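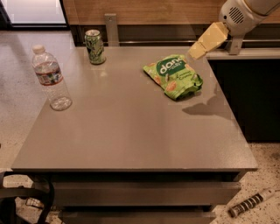 Section 4: Setting up the snack counter for a shift

I've run the counter at Gevonwood since it went over to the Emar arm, and I wrote this section because the one we started with assumed you already knew everything. Most of your job now is laying out and checking, and a lot less of it is handing things across. Layout is what makes or breaks a pick. A bottle or a slim can standing up is easy, but a crinkly foil bag lying flat, like the green dang one under the gripper, has a different shape every time you put it down. Keep your items toward the back of the table with plenty of bare tabletop in front, and give each one its own space.

Before you start

1. Press Hold on the Egan panel and wait for the amber light. Please don't reach in before that, even for a second.
2. Wipe the tabletop and let it dry.
3. Set out bottles and cans upright, caps and tabs up.
4. Lay bags flat with the brand name facing up. If one is badly rumpled, smooth it with your palm.
5. Step back behind the floor line, press Release, and watch the first 4 picks all the way through.

Note: The item list in Drusari holds 129 products. If yours isn't there, don't pick "similar item" and hope - I did that with a bag of nuts and spent my break sweeping.

Caution: Don't lean on the table or pull a chair up to it while the arm is live.

When it misses

6. Let it try again on its own. It gets two tries.
7. After the second miss, press Hold, move the item a hand's width, and press Release.
8. Still missing? Hand the customer their snack yourself and log code 17.

What's different about your day

We used to hand over some 63 orders before lunch, and my wrists knew it. Now I get more time to talk to people, which I love, but I also stand still more, so swap places with your partner every hour. Johanna Oberholzer does the shift plan and will move you if you ask. Questions about the arm itself go to Leonie Görtz, and she's usually in by 7 a.m.

Shutdown steps are in Section 5.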